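Bench notebook – two-arm rig, shared workshop, back bench
May, started about 7 pm

Finally got a whole evening on the pair without having to clear down for the laser cutter queue. Yae Sakai had left the new grip table from the weekend loaded on the controller, so I began by backing up the old one (it's in the Plisance folder, named "before balloons", please don't tidy it away).

Homing was fine on both sides. The left thumb still reports a hair more closed than it looks, same offset as last month, and I've stopped chasing it because the Nomura force loop takes care of it once there's something between the fingers. What a difference that loop makes! In April we were squashing ping-pong balls.

Balloon job, then. The idea is left hand pinches and keeps hold of the neck, right hand comes in from above with finger and thumb ready to take over. Left closes first, always. I tried letting both close together on the simulator and they fought each other like siblings over a biscuit.

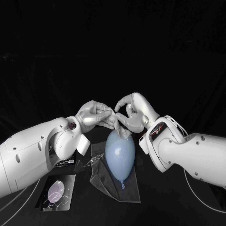 Settings for tonight, so I can find them again: closing speed 2 on the left, 3 on the right, force limit left at Yae's number. Log buffer came to 3,768 lines by the time I stopped for tea, most of them the wrist temperature warning repeating itself. It's a silly threshold and I've written it on the whiteboard to change. Wrist covers are still off on both arms while we sort the wiring out, so keep sleeves and lanyards well clear, and don't lean across to grab things while the drives are live. I did it once in March and once was plenty.

The Hininix fingertips are lovely, by the way. Softer than the first set, and I can get a fingernail under the edge to change one without the little pry tool. I've ordered a spare left index from Sutex as there are none in the drawer.

Second half of the evening went on flat things, which I'd been putting off. A thin packet is much harder than a balloon for the planner, as the fingers have to meet almost nail to nail and any error in table height goes straight into the grip. I dropped the table height by 2 mm in the config and reran the approach. 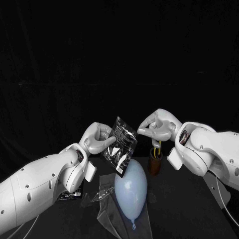 Table height is now the thing I'd like a second opinion on. I measured it at the front edge and the middle and got different answers, and the config only takes one number. With the left hand pinching the black packet between thumb and index, its bottom edge is resting on the balloon, so the carry height needs to come up before we try moving anything across the middle. Right hand was over the brown cup with the yellow sticks, fingers half curled, and I want that as a saved pose because it's a great starting point for picking one stick out. Called it CUP_ABOVE for now.

To do:
Raise carry height, left arm, try 17 mm more
Save CUP_ABOVE properly, with the wrist angle this time
Change the temperature warning threshold
Measure the table at all four corners
Ask Yae whether the thumb offset is in her table or mine

Very pleased with tonight. I'm in again tomorrow after work if anyone fancies helping with the sticks – bring a steel rule, ours has wandered off.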